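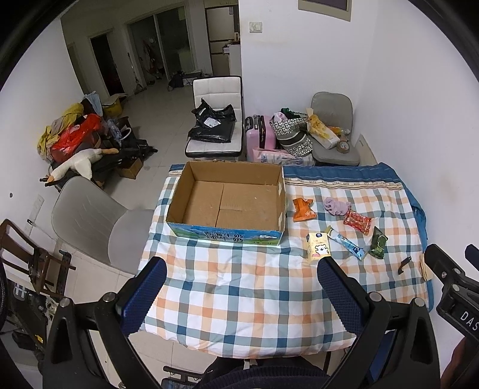
Farquharson Hall, October

Packing and Sorting, handout 4: the bed as a worktable

A bed is the best sorting surface in a small room, and I love starting here! Set the open box on the quilt, flaps folded down inside, and spread the small things beside it – snack packets, a black clip, the little cream box with the cartoon bear. Everything is in reach and you can see it all at once.

Then sort by what can be crushed. Wrapped snacks go in last. A crumpled cloth like the lavender one makes wonderful padding, so save it for the corners.

Chairs count as shelves. One has a black plastic bag on it, another a yellow-and-white bag and the tape. Keep the suitcase for heavy items.

For Thursday: bring one box and a list of what you would put in it, in order.

Recent handouts
Handout 3: Folding for the Widora shelf
Handout 2: Labels that last
Handout 1: The Andov room plan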